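Clornero K4 Keyboard Stand: Review

The Clornero K4 is a double-braced X-stand for stage pianos and synthesizers. It is sold as a flat package with the two cross braces already joined, so assembly is limited to attaching 4 end caps and the locking disc. I used it with an 88-key Allidmont stage piano for a month of rehearsals and one Saturday show.

Weight with all parts fitted is 1,095 grams above my old single-braced stand, and most of the difference is in the lower tubes. The extra mass is noticeable when carrying it up stairs. In return, side-to-side movement is low at the two middle height positions. At the highest position the stand sways when playing hard octaves in the left hand, and I would not use it there with a heavy instrument.

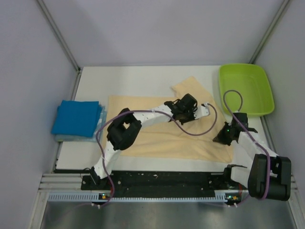 Beige cloth on the table, folded blue cloths at left.

The locking disc has coarse teeth and engages with a clear click. It must be fully seated before the knob is tightened. If it sits half a tooth off, the knob still turns but the stand drops slightly under load. The manual mentions this only in the parts list.

The rubber sleeves on the upper arms are 40 mm wide. They grip a flat-bottomed keyboard well, but instruments with raised feet have to be shifted until the feet clear the sleeves. My Limsakul synthesizer needed to sit off center for this reason.

Folded length is 533 mm longer than the Cluklow table stand I use for small controllers, so it does not fit in the same bag. No bag is included.

Pros: low sway at medium height, positive lock, quick setup.
Cons: heavy, unstable at full height, sleeve position is fixed.

Suitable for rehearsal rooms and seated playing. Players who stand should look at a Z-frame model.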